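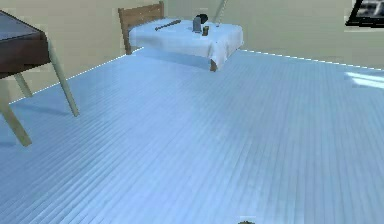

evelien_v
Hi all! Griet and I are still setting up the Demora cell in simulation before we touch the real arm at Bemholm, and I'm a bit stuck – the wrist camera sits so low that I get mostly blue floorboards, with the table with the white cloth way up at the top. Do I tilt the camera or change the home pose?

cilby702
Welcome! I'd change the home pose, friend. Raise the elbow, save it as pose 4 and leave the camera mount alone, or you'll be redoing your hand-eye calibration all evening (ask me about my December).

Nokuthula VdM
I'd have to disagree with cilby there, kindly. In sim the mount is one line in the config, so tilt it now and copy the angle to the real bracket later. And do check your clipping – mine was set to 100 when it wanted 1000.

cilby702
Fair, but brackets slip! Ours did.

evelien_v
Thank you both so much. Trying the pose first, then the tilt if Griet lets me.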